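# Nititz Skastia worktable, long-term review

I paid $1789 for this table, delivery not included, so please read what follows as the words of someone who'd quite like to have been right.

The Skastia is the plain one in the Nititz range. White top, straight edges, none of the motors or memory buttons they put on the Biller. The website says it's "a surface for life". It also says the Skastia has "an honest presence in the room", and I've sat with it since June and still couldn't tell you what they mean by that. It's a table. I wanted a large one, for sorting, packing, wrapping, cutting the odd bit of fabric, and eating lunch at when the kitchen is a disgrace.

My old table was a Chornovol, bought second-hand for 200 dollars and kept until one of the legs gave up. I'll be comparing the two all the way through. I know that's unfair to somebody, I'm just not sure who.

## Ordering and delivery

The checkout said two weeks. It took 31 days. I got one email in that time and it was asking me to rate the checkout.

Freight is worked out after you put your card in, which I think is poor form. The driver was pleasant and left it at the front door, which is all the basic rate covers. If you live up stairs, pay for the two-person service or have a strong relative standing by. The top comes in one piece and the carton has no handholds whatsoever.

Packaging was decent. Foam corners, thick card, far too many plastic bags for the bolts.

## Putting it together

Nititz claims 15 minutes. I've no doubt someone in their workshop has done it in that, with a power driver and a second person and the top already upside down on a blanket. It took me most of an afternoon. The instructions are all drawings, and the drawing for the cross brace shows it facing the opposite way from the holes. I had it on backwards, took it off, turned it around and then found the same drawing done properly on the last page.

The hex key supplied is soft. Use your own.

Once it's together it is solid, I'll give them that. The Chornovol used to sway if you rubbed something out with any conviction. The Skastia doesn't move. I leaned my full weight on one corner, which I suspect voids something, and got no creak out of it.

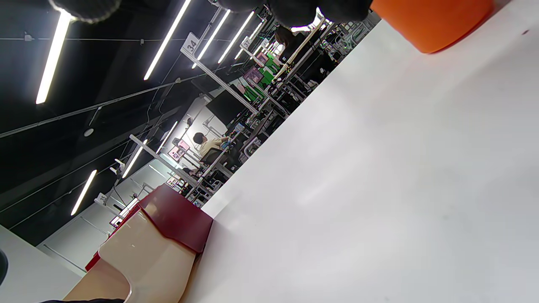

## Surface and finish

Nititz calls the finish "smudge-proof matte". The matte half is true. There's very little glare off it, even in the late afternoon when the sun gets low and comes straight across the room, and for close work that's a real improvement on the shiny top I had before.

Smudge-proof it is not. Hands leave marks. So does anything slid across it instead of lifted. They're faint, and visitors don't seem to notice, but I do, and at this price I think I'm entitled to. A damp cloth takes off most of them. For the rest you need a drop of dish soap and then a second wipe, or you swap the smudge for a streak.

I ran a few small tests, none of them scientific:

- Black tea, left overnight: came off with soap.
- Ballpoint: came off with effort.
- Turmeric: a pale yellow ghost, fading, still there if you know where to look.
- Masking tape, left for a week: no residue and no lifting.
- A hot pan: I didn't try it. The care card says never to, in capitals, and doesn't say what would happen.

The care card also wants you to use the Nititz surface balm twice a year. I asked customer service what was in it and was told it was "specially formulated". I haven't bought any. The top looks the same as it did at the start, apart from the turmeric.

## Size and daily use

Depth is where the Skastia earns back some of my goodwill. You can push things to the back and still have a proper working area in front of you. On the old table everything ended up in a row along the edge and sooner or later an elbow sent something to the floor.

Height is fixed. For standing jobs I find it a touch low and for sitting jobs a touch high, so I suppose it's consistent. Nititz sells risers for the legs. They also sell shorter legs. I began to see how the business works.

There's no drawer, and no way to add one, as the brace runs exactly where a drawer would go. Small stuff therefore lives on top, in boxes and cups, and gets shuffled about as I need the room.

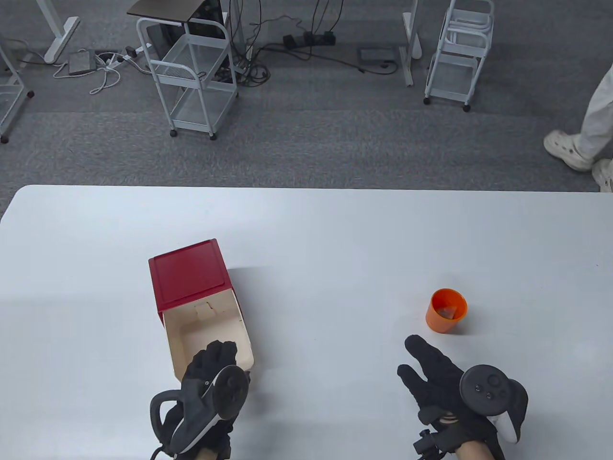 I had looked at the under-top tray, which is the official answer, and it costs more than some tables. It also clips to the brace, and going by the measurements given it would hang right at knee level. The reviews on the Nititz site are all glowing, though several talk about a table that goes up and down, so I'd guess they've been pooled with the Biller.

The edges deserve a mention. They're square and fairly sharp along the underside. It doesn't bother you when you're standing, but sit for a long stretch with your forearms over the front and you'll have a red line to show for it. A slight rounding would have cost them very little. The Chornovol had one!

Noise is another thing. Put down anything hard and the top rings a bit, more than I expected from something this heavy. A mat fixes it, but then you're covering up the surface you paid for.

## The warranty

Ten pages. It covers the frame for a good long while and the top for a good deal less, and "cosmetic change arising from use" isn't covered at all. I read that as everything that could happen to a white table. You also have to register it online, and the form rejected my serial number until I left out the dashes.

## Would I buy it again

At full price, no. It's steady, it's deep, and the finish is kind to the eyes. Those are good things in a table and I use all of them every day. But I can't find the money in it. Over half of what I paid seems to have gone on the word Nititz, which is printed on the underside where only I and the cross brace can see it.

If it turns up in a clearance sale, have a look. If you cook with turmeric, have a look at the grey one. And if you see an old Chornovol going cheap, check the legs first, then take it home.

**Good:** very stable, low glare, generous depth

**Not so good:** freight cost, backwards drawing, sharp underside edge, marks easily for something sold as smudge-proof

**Still waiting on:** a reply about the hex key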